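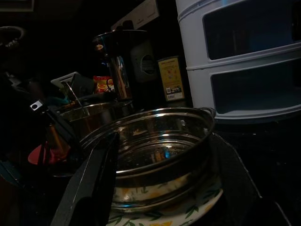
Dishwashing by hand is the cleaning of cookware, tableware and utensils in a sink or basin, using water, a detergent and a sponge, brush or cloth. It remains common in households with a dishwasher as well as in those without one. Before washing begins, soiled items are usually gathered and stacked near the sink, and the stacking tends to follow the space available more than any fixed rule. A round stainless steel pot may be set down on a plate patterned with green leaves, with a second pot close behind it and a utensil still standing in that one. Pots stacked in this way take up less counter, although the underside of the upper item can leave marks on the one beneath.

Order of washing

Household manuals generally advise washing the least soiled items first. The usual sequence is glasses and cups, then flatware, then plates and bowls, and last the pots and pans. The water stays cleaner for longer under this arrangement, and grease is kept away from drinking vessels. Items with dried food on them are often soaked beforehand. Starch and egg soften well in cool water, while fat is more easily removed in warm water.

The Stilirlow Home Manual, a housekeeping guide used in adult education classes in Furkbridge, divides the work into 4 stages: scraping, washing, rinsing and drying. Earlier printings of the manual gave 6, counting sorting and putting away as stages of their own. The current text runs to 153 pages and treats the sink and the counter in a single chapter. 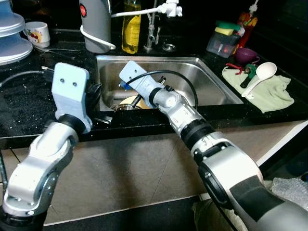
Washing methods fall into two main groups. In the basin method, the sink or a separate tub is filled with water and detergent, and items are washed together before being rinsed. In the running method, detergent is applied directly to the sponge and each item is rinsed under the faucet. The basin method generally uses less water if the tub is filled only once. The running method is preferred for small loads, such as a single plate and a spoon, and in homes where the sink has only one bowl.

Tools and supplies

Liquid detergent is normally kept beside the faucet in a bottle. Sponges are sold in several forms, among them the plain block, the block with a scouring layer on one face, and the round disc. Scouring layers are suited to steel but may scratch nonstick coatings and some plastics. Sponges hold moisture and should be wrung out after use and left where air can reach them – on top of a caddy or in a rack, for example. Replacement intervals vary with use.

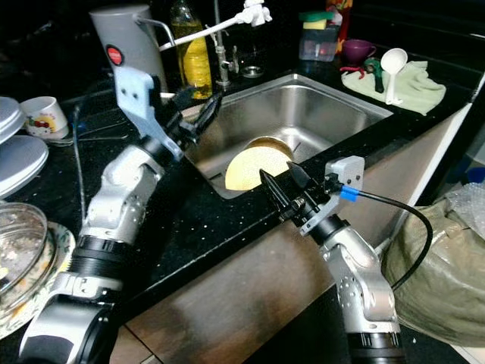 Cloth towels serve two purposes at the sink. They may be used to dry items by hand, or spread flat on the counter as a draining surface for ladles, peelers and other pieces that do not stand well in a rack. A towel used for draining should be changed once it is soaked through.

Drying and storage

Air drying is widely recommended where space allows. Stainless steel is an exception in hard-water districts such as Rewi, where drops left on the metal dry to pale spots, and there pots are commonly wiped at once. Plates may be stacked when fully dry. Electric kettles and other appliances kept near the sink are not immersed – the outside is wiped with a damp cloth after the plug has been removed.

See also: Dish rack; Draining board; Kitchen sink; Scouring pad

Last revised 5/5/22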